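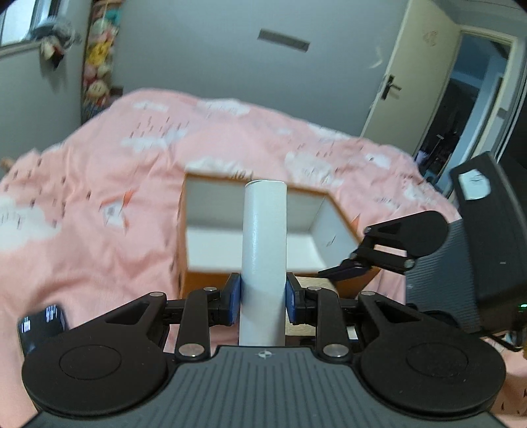

Figura 1. Tubo de cartón blanco en posición vertical.

Tiempo de lectura: 3 min
Buscar en el manual Buscar

4. Montaje de la placa conmemorativa Gritwood en su base

Esta sección describe el montaje de la placa grabada sobre la base de madera y la colocación de la chapa de dedicatoria. Es válida para los modelos de sobremesa Nutton y Wendt. El modelo mural Silgate se trata en la sección 5.

4.1 Antes de empezar

Compruebe que el texto grabado coincide con el de la prueba aprobada. Una vez retirado el protector de la chapa, no se admiten cambios por errores de redacción.

Material necesario (no incluido):
- Destornillador Phillips PH1
- Paño de microfibra sin pelusa
- Alcohol isopropílico al 70 %
- Regla metálica y lápiz blando

Nota: la bolsa de herrajes contiene 6 tornillos. El modelo Nutton utiliza cuatro; los dos restantes son de repuesto.

4.2 Fijación de la placa

1. Coloque la base boca abajo sobre una superficie plana y protegida.
2. Localice la ranura de la cara superior y marque su centro en el canto posterior.
3. Introduzca la pestaña inferior de la placa en la ranura, con la cara grabada hacia el frente. La pestaña debe entrar sin forzar.
4. Presente los tornillos desde la cara inferior y gírelos a mano hasta que agarren.
5. Compruebe con la regla que la distancia entre la placa y el borde es igual en ambos lados.
6. Apriete los tornillos en cruz, media vuelta cada vez, hasta que hagan tope.

PRECAUCIÓN: no utilice atornillador eléctrico. Un par excesivo agrieta la madera junto a la ranura, y este daño queda fuera de la garantía.

4.3 Colocación de la chapa de dedicatoria

1. Limpie el frente de la base con el paño humedecido en alcohol y deje secar.
2. Trace una línea guía muy ligera a media altura.
3. Retire la mitad izquierda del papel protector del adhesivo.
4. Alinee la chapa con la guía y presione solo ese lado.
5. Retire el resto del papel y presione desde el centro hacia los extremos durante treinta segundos.
6. Borre la línea guía en seco.

El adhesivo alcanza su resistencia completa a las 96 horas. Durante ese plazo no incline la pieza ni la exponga al sol directo.

4.4 Diferencias del modelo Wendt

La placa Wendt es de doble cara y se apoya en dos ranuras paralelas. Monte primero la cara posterior. Si queda holgura, inserte la tira de fieltro suministrada en la ranura trasera; no la pegue.

4.5 Repuestos

Para solicitar una chapa nueva, indique el número de pedido y el texto exacto, con mayúsculas y tildes. Los pedidos recibidos antes del martes a las 12:00 entran en el grabado de esa semana.

¿Le ha resultado útil esta página?
3,818 visitas · 2 comentarios · Compartir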